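Sowa Adjustable Bench: Eight Months In

Reviewed by Ctibor Tóth
July 22, 2024

I bought the Sowa bench in November, when I decided to stop paying for a gym I was driving to twice a week at best. I had a pair of adjustable dumbbells already and had been doing presses on the floor with them. A bench was the obvious next thing. It cost me $367 with delivery to Fekville, and I paid for it myself.

There are cheaper ones. I looked at the Korkeck folding model, which is less than half the price, but a guy at my old gym had one and the back pad rocked side to side when he sat down on it. I weigh 228 and I wanted something that would stay put.

Assembly took me an evening. The instructions are one folded sheet with small drawings and no words. Two of the bolts look the same length and are not, so lay them all out before you start. Mine came with a spare washer and one missing end cap. I emailed Sowa about the cap and it showed up in the mail nine days later.

The back pad has seven positions, flat through nearly upright. The seat has three. You change the back by lifting it and dropping a bar into a ladder of slots. It is quick, and I have not had it slip. There is no real decline setting, so if that matters to you, look elsewhere. I never did decline work at the gym either, so I don't miss it. 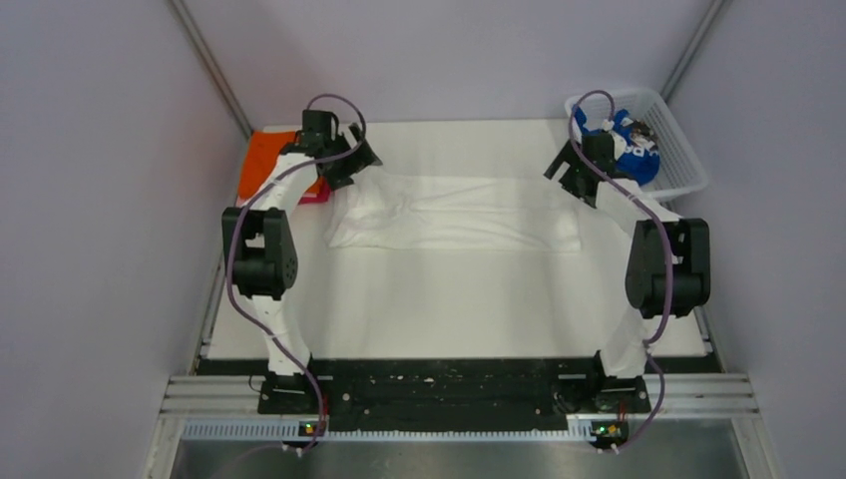 Setting up for incline presses took some practice. At the gym there was usually somebody around to hand me the second dumbbell. At home I rest both of them on my thighs, sit back, and kick them up one at a time. The third slot up works best for me. Any higher and it turns into a shoulder exercise. I also had to fix my arm position, and what finally helped was thinking of my two arms as a matched pair, the right one a mirror of the left. My left elbow used to flare out well ahead of the other one. Once I started paying attention to that, my left shoulder quit aching after chest days.

The padding is firm. My wife says it is too hard, and she puts a folded towel on it for hip thrusts. I like it firm. The vinyl wipes down easily and has one small scuff near the seat, which I put there with a dumbbell. There is a gap between the seat and the back pad when the bench is flat, wide enough that you feel it under your lower back. Sliding up a few inches takes care of it, but on a bench at this price I expected less of a gap.

It rolls on two small wheels at the front. They are fine on concrete and bad on rubber mats, where I end up dragging it. It stands on end for storage, though I wouldn't leave it that way with kids in the house.

Sowa rates the bench for 1000 pounds. I can't test that. The most I have put on it is myself and a pair of 80s, and it doesn't creak or shift. I retightened the frame bolts once, after the first month, and they have stayed tight.

As for results, I lift three mornings a week before work now, and I went from 45s to 65s on the incline press. I have lost 14 pounds, most of it from walking more and cutting out the late snacks, so I won't credit the bench for that.

If you can stretch the budget, the Clurwood bench is $396 and has a smaller pad gap. I tried one at a friend's place. It is heavier to move and the seat was a bit narrow for me. I would still buy the Sowa again at what I paid. Four stars out of five, with one off for the gap and the wheels.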